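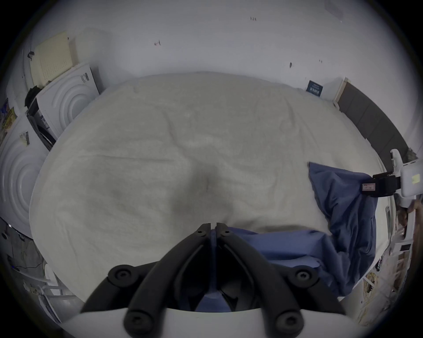 Comparing Two Fingertip Sets and Two Controllers on a Hand-Held Gripper, for Soft Bedding Tasks

Project report, Group 4
Peter Kuruc, Anathi Adams
Submitted November 10, 2020

1. What we set out to do

Find out which fingertips to use for picking up blankets, and whether the trigger controller matters. That's it, basically. The original proposal also had cups and drawer handles in it but we cut those in the second week, no time.

The hand-held gripper is the Plavitz one from the lab cabinet. Two jointed black fingers on a white body, camera looking down at the fingers. You hold it, squeeze, the fingers close, and the camera records what the fingers see. The same finger linkage goes on the arm later, so in theory whatever works in the hand should work on the arm. We only got to the hand part.

Fabric is hard because there isn't an edge to grab most of the time. With a box you know where to put the fingers. With a rumpled blanket you have to find a fold or make one, and a tip that's good at making a fold may be bad at holding on to it. We wanted numbers for both.

2. Equipment

Gripper: Plavitz hand-held, standard linkage, large screw caps at the lower pivots (remember these, they come back in section 5).
Tips, set A: the ones it came with. Hard, narrow.
Tips, set B: soft pads we cast ourselves, Jimeditz silicone, glued on to spare tips. First batch didn't cure. Second batch ok.
Controller 1: plain trigger, spring return, finger closing follows the trigger directly.
Controller 2: Tsolakis board with a small motor. Trigger only sends a command and the board closes the fingers to a set current and then holds.
Logging: Cenberg recorder, laptop.
Target: pale gray blanket, soft and kind of fuzzy, on a full bed. Also a navy pillow and the dark blue sheet under it, for the extra trials.

We used a bed and not a table because the mattress gives when you press into it. Anathi tried a folded blanket on the bench first and the tips just skated on the hard surface. On the bed the blanket sinks and makes a hollow where you press, and the fabric gathers toward the tips by itself. So bench results would have been too pessimistic (or just about something else).

3. Method

One trial = bring the fingers down open over the blanket, close, lift to the height of the tape mark on our stick, hold while the other person counts to five, put down. Success is if the blanket is still between the tips at the end of the count. Slip is if it came up and then fell. Miss is never picked up.

300 trials for each combination of tips and controller. Peter did half, Anathi half. Between trials the other person rumpled the blanket by hand. We did not iron it flat or use a pattern, we just messed it up. Dr. would probaly want something more repeatable than this and so would we.

Order: all of set A, then all of set B. Should have been mixed. Changing tips needs the small screws near the fingertips out and back in, and they are very easy to drop in a blanket, so we didn't want to do it more than we had to. This means anything we got better at with practice helps set B. Keep that in mind for everything below.

Total should be four times 300 = 1200. What we actually have usable is 1000. The recorder filled up during set B with controller 2 and overwrote, and we lost the last 200 trials of that one. So that cell has 100 trials and the others have 300.

4. Results

Set A, plain trigger: 300 trials, 201 success, 27 slip, 72 miss.
Set A, Tsolakis board: 300 trials, 186 success, 12 slip, 102 miss.
Set B, plain trigger: 300 trials, 246 success, 36 slip, 18 miss.
Set B, Tsolakis board: 100 trials, 85 success, 6 slip, 9 miss.

As percents, success only: 67, 62, 82, 85.

Soft pads win with both controllers. Most of the difference is in the misses, the pads drag the top layer in when they close and the hard tips slide over it. Slips went up a bit with pads on the plain trigger (9 percent to 12 percent). We think the pads pick up thin little folds that the hard tips would have missed completely, and then the thin fold pulls out on the lift. So some of those slips would have been misses before. Can't prove it, but it matches what we saw in the recordings we went through by hand.

The controller matters less than we thought. The board holds better once it has something, fewer slips both times. But it is slower to start closing, and with the hard tips that seems to hurt. With the plain trigger you can feel the fabric start to bunch and squeeze a bit more or wiggle. With the board you press and wait.

Person effect: Peter was better on the plain trigger, Anathi on the board. Not big. We didn't do a proper test on it.

4.1 Pillow and sheet

Short extra set, not logged properly so no table. Pillow by the corner: easy with everything. Pillow from the middle: hard tips no, soft pads sometimes, if it was already crumpled. Sheet where it was tucked in: no combination got it. The tips closed on nothing or pinched the mattress cover. Sheet where it was loose: about the same feel as the blanket but it slides out faster – smoother fabric, less fuzz.

5. Problems

The screw caps. They loosen. After a long run one of the lower caps had turned enough that the left finger had side play and the tips met off center. We noticed only when the misses went up. Had to throw out that run and redo it (the redone run is what's in the results). After that we checked all the caps with a paint pen line before each block. Anybody using this gripper should do that from day one.

Tips meeting. The soft pads are thicker, so the fingers stop a little earlier. The board thinks it has grabbed something when it is only the pads touching. We changed the current limit for set B, which means controller 2 did not have the same setting for both sets. Not ideal. Setting in the log is 2699 for set B, that's in the board's own units, the manual doesn't say what they are.

Camera. When the fingers are nearly closed they cover the exact bit of blanket you care about. For labeling slip vs miss we had to use the frames before and after and guess in some cases. Where we disagreed we went with the worse result.

Gray on gray. Pale blanket, flat light, folds hardly show up in the recordings. A blanket with stripes would of been smarter. The navy pillow next to it helped with exposure a little bit, but you still don't see much in the folds.

Glue. 2 pads came off. Reglued with more glue.

6. What we'd do next

Mix the order of the tips. Get quick-change tips or at least captive screws.
Redo set B with the board, all 300.
A second camera from the side, even a phone on a stand.
Try a mixed pair, one hard tip and one soft. Anathi's idea, the hard one digs under and the soft one holds. We did maybe ten tries at the end of the last session and it looked promising but the tips don't line up well.
Put set B on the arm and see if any of this carries over. Our guess is that the board controller looks better there, as the arm can't feel the fabric anyway.

7. Recommendation

For bedding, use soft pads. For collecting by hand use the plain trigger, it's quicker and you get tired less (our opinion, both of us). The 82 vs 85 difference is too small to say anything with only 100 trials on one side.

If the fabric is tucked in, untuck it first.

Who did what

Peter – controller wiring, half the trials, sections 2, 4 and 5.
Anathi – casting the pads, half the trials, all the labeling of the first pass, sections 1, 3 and 6.
Section 7 both.

Files are in the group folder under "final", not "final_old". The mold for the pads is in there too, print it with the flat side down.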